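Reviews > Community > Local news

We use cookies to remember your settings. Accept | Manage

I've been reading Akl, the neighbourhood politics newsletter, for 43 issues now and I still open it before my post. It covers policing meetings, parades and planning rows on our side of town, and it prints both sides' letters in full, even the furious ones!

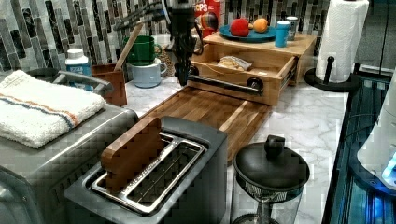
Apple, orange and an open drawer.

Ayman Nimri's piece on the Fondivis bonfire site was the best thing I read all December. He'd gone through 200 pages of minutes and still wrote it so my mum could follow (she rang me to argue about it, which is a good sign).

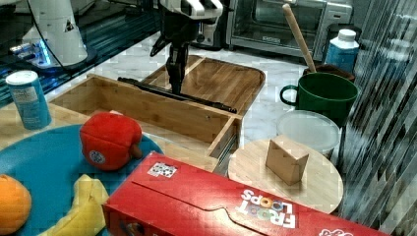 The letters page is where it really shines, mind you. Santino Jara edits it with a light hand, and roughly 2,000 of us now get it by email. My one grumble is the search, a bit hopeless if you want anything older than a year. I'd still tell anyone in Trusaso to sign up, whichever way they vote.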